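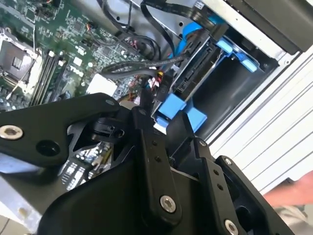

Bautista Durán wrote back within the hour to say that he had sold package weeks in Iturra for years and had never once met a guest who felt cheated by the words "from April." I'm going to read you his reply in full at the end if there's time. For now, keep it in your heads, because he may be right about his guests and I still think he's wrong about the words.

(Wait for people to sit. Water on the left.)

So. The resort season. I was asked to talk about how we describe it, and I said yes before I'd read any of the copy. Then I read 48 resort pages in a weekend, which I don't recommend.

Nearly every one of them says the season runs from April to October. Avley says it. Iturra says it. Teltberg says it, and Teltberg is up a mountain. I wanted to know what the sentence means. Does it mean the hotel is open? The beach bar? The bus from the airport?

I called Avley in March and asked what would be open in the first week of April. The answer was two restaurants, the supermarket and "most of the promenade." I asked which part of a promenade can be closed. She said the kiosks. Fine. But a family who has paid for a week there is picturing ice cream.

(Pause. Don't do the ice cream story, it runs long.)

Then the temperatures. Everyone prints the warmest month and lets the reader spread it over the rest. I don't call that lying. I do think the person writing it knows what the reader will do with it. If you have the April figure, print the April figure. If it's low, say bring a sweater. People own sweaters.

Grekelville prints a sea temperature for every month it's open. Their manager told me they were scared to do it. I'd love to tell you bookings went up, but they only have one season to go on and the weather was good that year, so I don't trust it and you shouldn't either. What they do have is fewer emails asking if the sea is warm. I'll take that as far as it goes.

The walking distance. "Minutes from the beach." One hotel I looked at is 833 yards from the sand by their own map, with a flight of steps in the middle. The page says four minutes. I tried it with a suitcase and it took me around twice that. Yes, nobody takes a suitcase to the beach. They do take a cooler, a stroller and a child who has sat down.

(If somebody says "guests expect a bit of polish," ask which guests. Ask if they've been asked.)

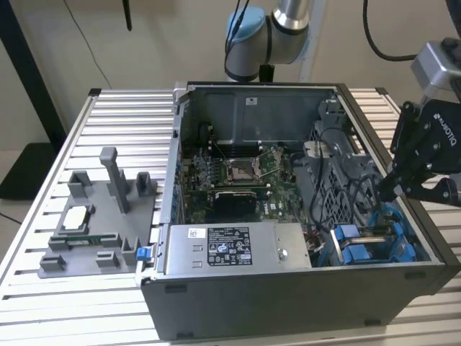
What I'd change first

Opening dates by business. Put the pool, the bar, the kids' club and the airport bus on separate lines, each with its own month. It's ugly. Leave it ugly.

Drop "charming" for one season and see if anyone writes in.

Photos with the month on them. An August beach on an April offer is the complaint I hear most, and I've yet to hear a good defense of it.

Back to Bautista's letter if the clock allows. Otherwise go straight to questions, and take the man from Teltberg first, he has a train at 4.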